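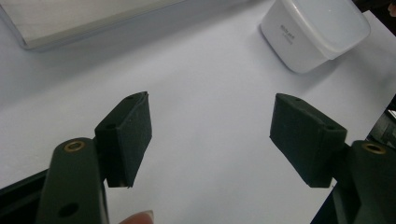 Sixty parcels a shift, on a good Saturday. Keerthana Gounder has worked the import desk at Sunandale for most of her adult life and talks fast, between calls. Cigarettes mostly, she says, then tablets, then "things you wouldn't beleive". People picture sniffer dogs. A lot of it is paper, white sheets of the stuff laid over the bench, and a form for every box. "You open it, you log it, you shut it. Or you don't shut it."

May was the bad month. One consignment, declared as lamp bases, sender given as Fernandes. Inside, 1,785 cartons of untaxed cigarettes. The weight was wrong by 40 kilos. "Somebody typed the wrong number. Lazy."

Was it luck? "Bit of both." She won't say who spotted it.

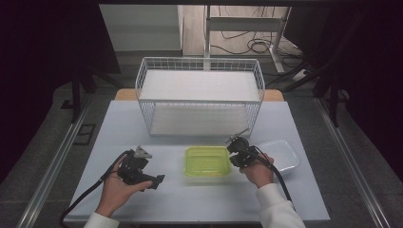

Preben Fogh reckons the fines are the real problem, too low to put anyone off, and that the same names will be back by autumn with a new company. Gounder half agrees. "He's right about the names. Fines, that's for the courts." 

She wants more staff on nights. Has asked twice. The last seizure came in at 3am with two people on, and one of them was on thier break.

Phone again. She has to take it.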